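Skullstead is back!

April 3, 2023

Skullstead has finally been put back together from the old tapes, and I've spent all week in its cellars! If you missed it first time round (most people did, it only ever sold 524 copies by post), it's a flick-screen maze game where you play Jolen, a gravedigger with a lantern and 2 lives. Yes, two. The jumping is fiddly and the bats are a menace, but oh, the music! My best score is 3,062 and I'm told it can be beaten, so send yours in. We'll print the top scores in November, and the Trurncombe map is nearly done too.

14 comments | 37 shares

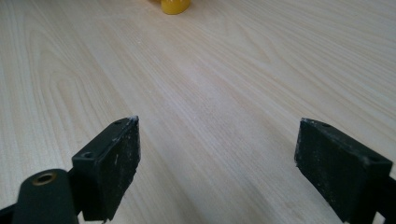
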